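Mostwood to open Trosska water coaster in April

Mostwood will open its largest new attraction to date this April. Trosska is a water coaster that carries riders along 3,075 feet of track and channel before bringing them back to a new station beside the boating lake.

The ride seats nine people to a boat. It starts with a slow float through a wooded gully, followed by a covered lift and a drop into the main channel. A second lift takes boats up to the highest part of the course, where the track turns back over the queue line. The full trip lasts around 5 minutes.

Trosska has been designed and built by Sison, which also supplied the park's family coaster. Testing started over the winter with water-filled dummies in the seats and will carry on until the week before opening. Staff and their families will be the first to ride.

The new attraction stands on the site of the old pitch and putt course, which closed at the end of last season. Most of the mature trees on the site have been kept, and the channel has been routed between them. Water is drawn from the lake, filtered and returned to it, and the pumps are housed below the station to keep noise down along the lakeside path.

Riders must be at least 1.1 metres tall, and children under 1.3 metres must be accompanied by an adult. Two boats have been adapted with a wider step and a transfer seat for guests who use wheelchairs. These can be requested at the ride entrance on the day, with no need to book ahead.

Guests should expect to get wet. Free lockers will be available next to the queue entrance, and loose items must be left there before boarding. Drying cabins will be sited at the exit and will take card payments only.

The area around the ride will also have a new food kiosk, a covered seating area and a shop run by Dodell, the park's retail partner. 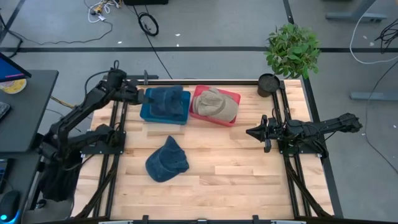

The shop will open half an hour before the ride each morning and stay open until the park closes. Ride photographs can be collected there at any time on the day of the visit.

Car park C has been enlarged ahead of the season and now has 1,683 spaces. Visitors coming by bus should use the lakeside stop, as the stop at the north gate will remain closed until the road works there are finished.

Entry to Trosska is included in the standard day ticket and in all annual passes. Passholders will be able to ride during a preview weekend before the public opening – places are limited and must be booked through the passholder page on the Mostwood website.

Park gates open at 10am, and Trosska will run from 10.30am, weather permitting.

ENDS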